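Handheld Collection Practice Group
Minutes, Mon 11 March

Present: Seraina Hubmann (chair), Anisa Chong, Jasmina Spahić, Chiharu Kawaguchi
Apologies: Yuzuki Sekiguchi
Minutes taken by: Anisa Chong

1. Minutes of the February meeting
Agreed with one correction. Under item 4 the words "each shift" should read "each operator". Anisa has changed the shared copy.

2. Review of rejected episodes
Jasmina had gone through the 400 episodes in the Barnadon batch. Of these, 59 were rejected at review. The most common reason was that the operator started moving before the recording had begun, so the approach was missing. In 42 of the rejected episodes this was the only fault. The rest were a mix: gripper closed at the start, task label wrong, or a second person's hand in the work area.

Chiharu asked whether the 42 could be kept for grasp-only training. Seraina said no for now. The written rule says an episode has a full approach or it is rejected, and she would like to change the rule before making exceptions to it. Chiharu will write a short proposal.

3. Hinged and transparent parts
The draft section on lids and doors was read through. Agreed text:

3.1 The operator approaches a hinged part from the free side where the task allows. If the task calls for an approach from the hinge side, the label says so.
3.2 Fingers do not close on a hinge, a wire or a cable.
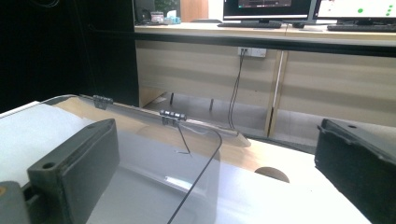
3.3 Clear acrylic is handled at a slow, steady speed. The operator pauses before contact long enough for the reviewer to find the edge.
3.4 A lid is let go only when it is resting on something or fully open. Dropping a lid ends the episode and it is marked as failed.

There was some discussion of 3.3. Jasmina felt that "slow, steady" means different things to different people and wanted a figure. Chiharu said a figure would be ignored in practice - operators can't read a speed while they work. The wording stays, and two reference clips will be linked from the section.

Glare on clear parts was raised again. No rule agreed. Anisa will ask the Mussa site how they set their overhead lights and bring the answer back.

4. Cables in the work area
Current rule: no loose cables within reach of the fingers unless they belong to the task. Agreed to add that task cables are laid out again between episodes, so that they don't sit in the same curve all day. Reset is done every 20 episodes at present, and Seraina thinks that is too few. Left open until Yuzuki is back.

5. Finger wear
Operators are to check finger faces at the start of a session and note any scuffs in the log. Replacement is up to the site lead. Spare fingers are on order from Andis.

6. Any other business
Lultico has asked for a copy of our labeling rules. Agreed to send sections 1 and 2 only. Section 3 goes out once the reference clips are in.

Actions
Chiharu - proposal on grasp-only episodes
Jasmina - two reference clips for 3.3
Anisa - lighting question to Mussa; sections 1 and 2 to Lultico
Yuzuki - view on reset interval

Next meeting: date to be set by email.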